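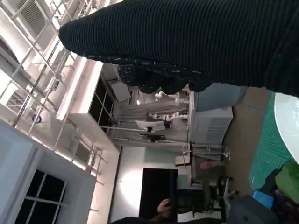
**Guilan Yuan**

A feira de produtores de Cavora volta a abrir no sábado, às oito da manhã, depois de dois meses de obras no telhado do velho mercado, e quem lá passou esta semana para espreitar encontrou já quase tudo no lugar — as bancas pintadas, as torneiras novas e até o relógio da entrada, que andava parado desde o inverno. Inscreveram-se 34 produtores, entre eles a família Szabó, que traz o mel e as compotas de sempre, e três hortas de Edau que vêm pela primeira vez. 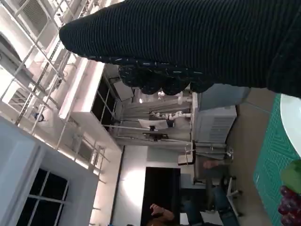
As bancas da fruta ficam este ano junto à porta do lado do rio, onde a manhã é mais fresca, e o pão passa para o corredor do fundo, ao pé do café. A padaria Lirholm promete cerca de 60 broas de milho para a abertura, e quem conhece as filas de antigamente sabe que convém chegar cedo!

O aluguer de cada banca mantém-se nos 31 euros por mês, um preço que os vendedores mais antigos receavam ver subir com as obras. A feira funciona até à uma da tarde, o estacionamento atrás da escola é gratuito durante a manhã e, para quem vem de Edau, a camioneta das sete e meia para mesmo em frente ao portão.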